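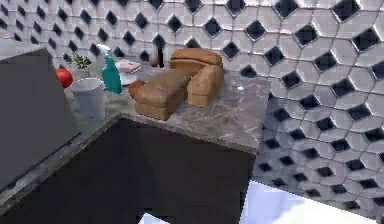

Kitchen corner, simulated flat, bread and spray bottle on the counter

Ticket: sim flat runs too slow to size the equipment order
Opened by: Binta Adeyemi
Status: open
Project: Sendari home robot, year one budget

Need this sorted before the May budget round. We're meant to use the simulated flat to work out what to buy - how many arms, what kind of base, how many workstations. Can't give a number while the runs keep stalling.

09:40 - Kitchen jobs load fine on the old workstation. Loaf, cup, plate, all pickable. Slows down badly once the base starts moving between rooms.

10:15 - Turned off shadows. Bit better. Turned off second camera view, no differnce.

10:50 - Tried the Falteck quote machine on loan, same job list. 23 runs finished, none stalled. Old one managed 6 in the same time. So it's the hardware, or mostly.
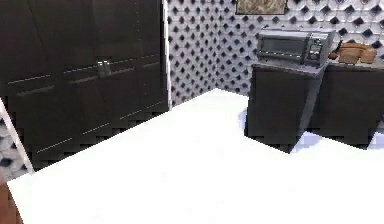

11:20 - Reach is the other question. Naltham quoted us two arm lengths and the short one is a lot cheaper. Short arm is ok for the counter fronts, struggles at the back by the wall. Microwave door not tested yet. Don't want to order short arms and then pay for a lift column on top.

11:45 - Asked Naltham for a price on the lift column anyway. Waiting.

12:30 - Doorways. Wide base from the Akande list clips the door post in sim about every other go. Narrow base gets through but tips when the arm is stretched out. Could be our weights are wrong, will check the file.

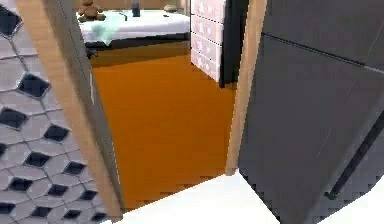 Chibuzor Obi: please don't put the narrow base in the budget on the strength of that. Weights in that file are from the old battery pack. Rerun with the new one first. Also the spend line for bases is fixed once it goes in, we can't swap after.

13:10 - Ok, fair. New battery weights in. Queued 200 doorway runs on the loan machine, narrow base only. Wide one after if theres time.

14:25 - Lever handles are a seperate cost. Standard two finger grip slips off in sim, the wider fingers hold. Wider fingers are an add-on per arm, so 6 sets if we go for 6 arms. Not in the Naltham quote as it stands.

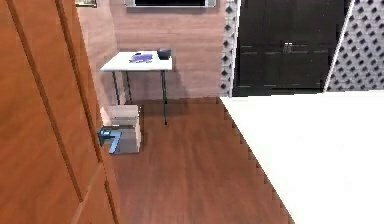
14:50 - Added a line for spare fingers too. Morenike wants delivery and training split out from the main figure, have done that in the sheet.

15:30 - Still open:
- lift column price
- doorway results
- microwave door, both arm lengths
- how long can we keep the loan machine? Hadiza asking Falteck

Leaving arms at 6 and base as TBC for now. Workstation goes in as a firm request. Will update when the queue is done, dont close this.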